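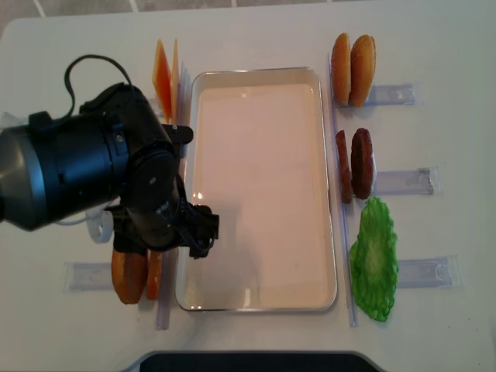 Laying Out a Burger Station: Project Report
Clerarwood Food Service Program, Jul 28, 2023

Our assignment was to design a counter layout for assembling a plain cheeseburger. We had expected to spend most of the term on burgers. We spent most of it on where to put the tray.

The first plan came from the snack counter at Clurnden, where everything lives in stacks. Stacks save space, and they also turn sliced cheese into a single block by lunchtime. In our November trial we peeled, tore and apologized our way through 14 orders before giving up and eating the evidence.

The second plan kept the tray in the middle of a white table and moved the food out to the sides. Buns and cheese stand on edge in clear plastic holders, a bit like records in a store. A slice standing up can be taken by its face without disturbing its neighbor. Bun halves are less cooperative. They are round on one side and have opinions about leaning, so the holder has to be snug but not so snug that it dents the crust.

We chose clear plastic over the painted rack we borrowed from Ilano, mainly so that anyone working the station could see what was left. The painted rack looked better. It also hid an empty cheese slot from three of us for most of an afternoon.

The metal tray was the easy part. Rounded corners wipe clean faster than square ones, and the low rim stops a bun from sliding off without getting in the way. We start every order with the tray bare, a rule that sounds obvious and was broken constantly.

Our budget was 50 dollars, and we spent almost all of it on plastic. The De Bruijn layout method we were taught in class asks for a sketch of every reach before anything is bought. We made the sketches afterward - they were very accurate.

Still to do: a wider slot for thicker buns, a better spot for the sauce, and a label on each holder. The lettuce question has been passed to next year's group.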